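Chapter 3
Sharing an Outlet

Most rooms have more things to plug in than places to plug them. A power strip adds sockets, but it does not add power – everything on it still draws through one cord and one wall outlet. 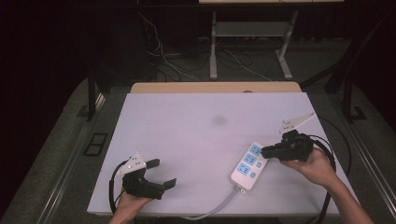 Before you use any strip, find its rating and add up the watts of what you plan to connect. A phone charger may need 22 watts and a lamp 60. Three sockets in a row, like the light-blue ones on this white strip, can fill up fast. Leave heaters off it.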